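The Moon Block
By Amber Verstraete
23 July 2025
Print | E-mail

Vernon MacDonald claimed the blocks could tell a man's future. Ans had heard that before, from the fellow with the tea leaves.

"Star first," he said. "Then square. It means money."

"Whose?"
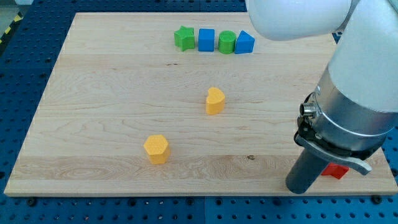 Photo: Siebe Martens

He frowned at the yellow moon, alone on the maple. "A journey," he said.

"You said that to my sister - she's still home."

She paid him 7 dollars anyway and took the bus.

Comments (2)

Sem Brouwer: So was it a journey or not? The bus feels like a cheat.

Kirkia77: I'd want my 7 bucks back.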